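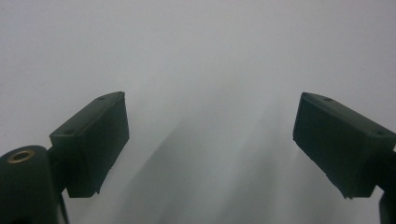

The two fingers of a hand-held gripper, open. The edges of the pads show some wear.

Can a machine fold your towels yet?

Members ask us this more than anything else, usually right after watching a video of a robot clearing a table. The short answer is that it can fold some towels, slowly, if the towels are the ones it learned on. The longer answer took up most of our November meeting at the Carnside library, where Lucinda Zamora talked about her two years of work on household chores at Estmont.

Her group teaches by showing. A person holds a gripper by hand and does the chore while a camera on the tool records it. The recordings are then used to train a robot arm with the same kind of fingers. For one towel task they made 800 recordings, with the towels dropped on the table a different way each time. Zamora said the recording was dull work and that most of the arguing was over what counted as a finished fold.

The trained arm takes 60 seconds to fold a hand towel. Most of that goes to finding a corner. When a corner is tucked under, the arm may pick up the middle of the towel instead, and then it has to let go and start over. Fitted sheets have not been tried, and Zamora doesn't expect to try them soon.

Two fingers are enough for a lot of chores. They can pick up a cup, pull a drawer with a decent handle, put socks in a basket and wipe a counter with a cloth. They are poor at anything a person does by feel. Turning one page, peeling a sticker or working a button through a hole all depend on small slips that a plain pad doesn't notice. Pads also get scuffed with use, and her group keeps spares in a drawer.

Amos Oyelaran gave the shop-floor side. He runs the packing line at Terby, where a fixed arm has been moving boxed parts from a belt to a tray for some time. It does that well. The boxes are the same size, the light doesn't change, and nobody leaves a coffee mug on the belt. Mixed returns are still sorted by hand. He looked at a machine for that job last spring and decided against it after it stopped three times on a torn bag.

Both speakers were asked when a home machine would be worth buying. Oyelaran said he would want one that could run a whole afternoon without a person watching, and he hasn't seen it. Zamora said loading a dishwasher is closer than most people think, provided the dishes are ones it can get hold of, and that cleaning a bathroom is a long way off. Neither would give a year.

There was a good question from the back about whether it would be easier to change the house than the robot. Zamora thought so, up to a point. Open shelves and bigger handles help a lot. Few people want to remodel a kitchen for a machine that folds a towel a minute.

The next meeting is at 7 p.m. in the upstairs room at Mercado, as the library is having its floors done. Please use the side door. Zamora's reading list is at the front desk for anyone who missed it.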